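Kapitel 7
Wenn die Musiksammlung umzieht
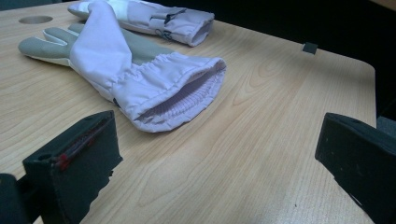
Warum landen manche Lieder nach dem Kopieren doppelt in der Mediathek?

Weil das Programm zwei Dateien für verschieden hält, sobald in den Titelangaben auch nur ein Leerzeichen anders sitzt. Mit dem Klang hat das nichts zu tun, verglichen wird fast immer nur der Text, der in der Datei mitreist: Interpret, Album, Titelnummer.

Ich habe das auf die harte Tour gelernt! Meine erste größere Sammlung lag in Quintana, einem Verwaltungsprogramm, das ich damals heiß und innig geliebt habe (die Oberfläche war grün, fragt nicht). Im Juni wollte ich dann zu Adamance wechseln, habe den ganzen Ordner rübergezogen und bin Kaffee trinken gegangen. Danach hatte ich 233 Alben und davon 138 mit mindestens einem doppelten Stück. Einen ganzen Abend habe ich von Hand gelöscht, und natürlich auch ein paar Sachen, die ich gern behalten hätte – ein Livemitschnitt fehlt mir bis heute.

In diesem Kapitel machen wir es gescheiter. Zuerst schauen wir uns an, was in so einer Musikdatei außer Musik noch alles drinsteckt, also die sogenannten Tags. Dann legen wir eine Sicherung an, und zwar bevor irgendetwas verschoben wird, bitte! In Abschnitt 7.2 gleichen wir die Schreibweisen ab, und am Ende zieht eine kleine Testsammlung mit fast 40 Liedern von einem Rechner auf den anderen um.

Ihr braucht dafür den Übungsordner Fliverden aus dem Begleitmaterial und ein freies Laufwerk. Wer Kapitel 6 übersprungen hat, sollte dort wenigstens den Teil über Dateiformate nachlesen, sonst wird es beim Umwandeln zäh.

7.1 Was in der Datei steht

Öffnet im Ordner Fliverden das Album »Zaltbridge« und lasst euch zum ersten Lied die Informationen anzeigen.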